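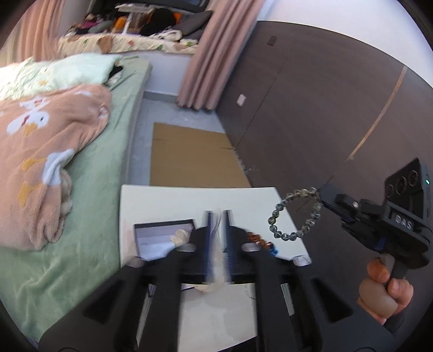 Subject: Re: [stringing] Storing mixed bead strands without tangling
Date: 2025-01-25

On the question of storage, the original message said:

> I keep my bracelets and longer strands together in one lidded gift
> box. Each time I take one out, two more come with it. The faceted
> strands seem to be the worst, and I have already lost a crimp on one
> of them. Is there a better box, or is it a matter of how they go in?
> I would sooner not buy a cabinet. The bedroom is small and the only
> surface I have is a low table.

The box matters less than the order of packing. I keep a similar mix (glass, seed, a few wooden strands and some chain) and went through most of the obvious faults before settling on the following.

1. Clear the table first and lay everything out. Close every clasp. An open lobster clasp will pick up any chain it touches, and will take elastic as well.

2. Sort by construction and leave colour out of it. Elastic bracelets go in one group, strands on wire or thread in another, chains with pendants in a third. Anything crocheted or tasselled is kept apart, as the loops catch on clasps and on bead caps.

3. Faceted beads should not rest against softer ones. The edges mark wood and seed beads over time. A sheet of plain tissue between the layers is enough. Crumpled tissue also works as a side wall in a box that is too wide, provided it is packed firmly.

4. Lift long strands by the middle and let them hang for a moment before coiling. Any twist in the thread comes out by itself. Coil to the width of the box and no tighter.
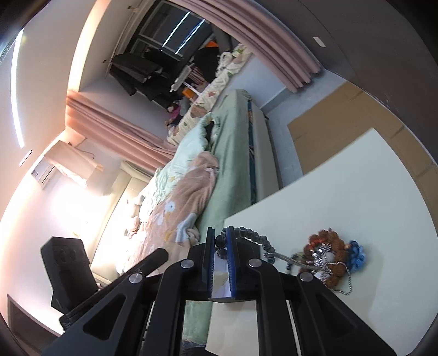

5. Chains go in last, each in its own fold of paper with the clasp left outside the fold. Small white card works better than tissue for this, as it holds a crease. I cut mine from Nokska 500 sheets, but any stiff paper will do.

On the crimp: look at the thread before replacing it. If it is frayed at that end it will be frayed elsewhere, and the strand wants restringing. I use Rondovis thread, doubled, with a knot either side of the clasp. A strand I did in that manner last March has needed no attention.

If a tangle has already formed, put it on a flat pale surface and work from the outside. Take the bracelets off first, then the pendants, then the strands. Do not pull on a chain. A pin through the knot and a little talcum powder will loosen most of them.

As to boxes, the Nultutberg insert with 39 cells was discussed on this list before. The cells are too small for anything longer than a bracelet. The Mthembu tray has wider channels but no lid, and dust gets into the crochet. An ordinary gift box with a card divider glued across it has served me for over 2 years.

Could the original poster give the inside depth of the box? Below a certain depth only one layer is practical, and steps 3 and 5 would need changing.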